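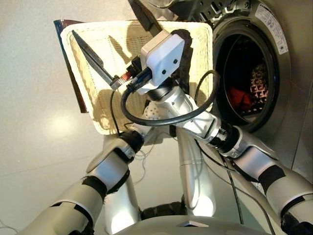
Effects bench notebook, August, Thursday

The Dadgate wah came back from Norkville with a dull sweep and a noisy pot. The potentiometer was removed and measured; the track is worn at the heel end. A replacement from the Aksoy tray was fitted, and the rack gear was reset by 4 teeth.

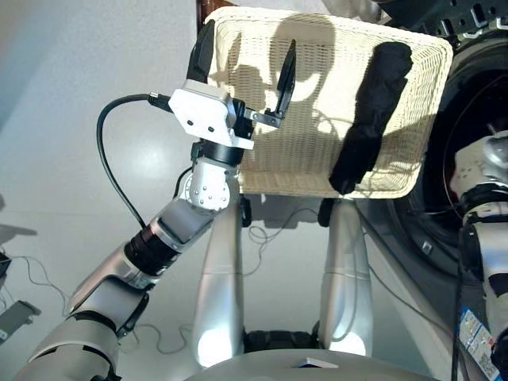
Gripper at the front edge of the basket.

The inductor was left in place. With the original part the peak begins near 400 Hz, and the Clilasov unit begins at the same point.

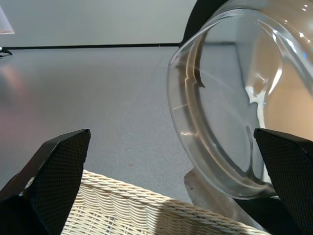

The treadle tension was then adjusted with the nylon screw. K. Limsakul requests that the old pot be kept with the job card.
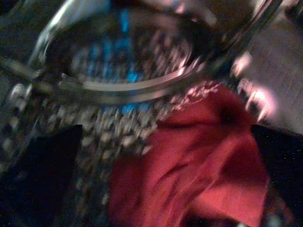
Should the input buffer be fitted to this unit?
Only if the owner intends to run a fuzz after it. The board is otherwise to remain as built.

Output jack still to be cleaned.

Recent entries
Entry 17: Clilasov wah, inductor readings
Entry 10: Aksoy pots, taper check

Contact the effects bench | Back to top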